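We use cookies to remember your preferences and to count visits to this page. Accept all / Manage settings

Week 3 handout: The packet as a document
Posted February by Kamarul Mangundap

Welcome back to those of you who survived the cereal aisle. This week we move on to snacks, a category in which designers are given a smaller surface, a shorter glance and, on the evidence, a much bigger tin of orange paint.

The set reading is Ásdís Hallgrímsson's chapter on front panels, and I'd like it read before the tutorial instead of during it. She argues that a packet has three jobs: hold the food, survive the trip, and make a stranger pick it up. Most student essays spend 2,000 words on the third and forget that the thing is also a bag. Please mention the bag.

1. Terms we'll use

Front panel: the face the maker hopes you see first. Shops stack things however they like, so it often isn't.

Seal strip: the crimped band where a bag is closed. Dull to look at and very hard to design around. Some makers leave it bare, some print across it, and some give it a flat colour and call it a border.

Lockup: a name, mark or slogan arranged so that the parts always travel together. If you can slide one piece away without anything looking odd, it wasn't much of a lockup.

Violator: the starburst or diagonal flash that interrupts everything else. Yes, that is the trade word. No, I didn't pick it.

2. Loud and quiet

The usual assumption is that snacks must shout. Saturated colour, a picture of the food at four times life size, a name leaning forward as if into a headwind. Plenty of packets do exactly this and sell perfectly well. The trouble comes when they're all in the same pile, because a shout is only noticeable next to something that isn't shouting.

Hallgrímsson calls the alternative "borrowed quiet": the maker takes a manner from somewhere respectable (a book cover, a botanical plate, a scroll painting) and lets the associations do the selling. The customer is meant to think of craft and patience. The contents may well have been made at great speed in a very large shed, and neither the brush nor the fan will tell you otherwise.

Ink-wash illustration is a favourite source. It brings a pale ground, a restricted palette and a ready-made partner in calligraphy, which can be as large as you like without looking like bellowing. It also brings the seal, or something resembling one, and a small red mark on a pale field is about as efficient as graphic design gets.

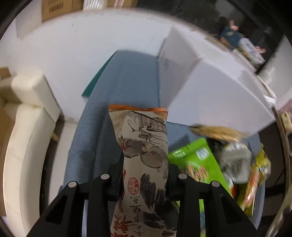 Fig. 1. Ink-wash artwork and calligraphic lettering on a cream snack bag, with brighter packets heaped to the right.

Look at how the colour is rationed. The figure with the round fan is grey and black, so the red stamp-like mark and the red in the big characters have very little competition on the cream. Then there's the orange seal strip across the top, which has wandered in from a different conversation. Is it a mistake, or the one concession to the snack shelf? I've changed my mind on this twice and will accept either answer if you argue it properly.

The green box beside it makes a useful comparison: one strong ground colour, orange and red graphics lower down, and a small white label panel near the upper edge. Consider what a label panel does to a composition that has already committed to bright green.

Note also the vertical line of smaller characters running down beside the stamp. Those of you who don't read Chinese can still talk about scale, direction and spacing. Those who do have an advantage, and should resist reading the packet so well that you stop looking at it.

3. Tutorial exercise

Bring two packets from home, one loud and one quiet. Empty is fine -- crumbs are not. For each, write down the order in which your eye visits things, then hand it to your neighbour and have them do the same without seeing yours. Where the lists disagree, you've found something worth a paragraph.

Groups will then redesign one loud packet in a quiet manner for our long-suffering imaginary client, Flaruvo, whose seaweed crackers have now been relaunched by 21 separate tutorial groups. Keep all the required text on it. Last year's best entry was beautiful and had nowhere to put the ingredients.

4. Submission

Roughly a page of notes plus a labelled sketch, in by 9 pm Sunday. Pencil is welcome. Put your tutorial group in the top corner, and don't staple the packet to it.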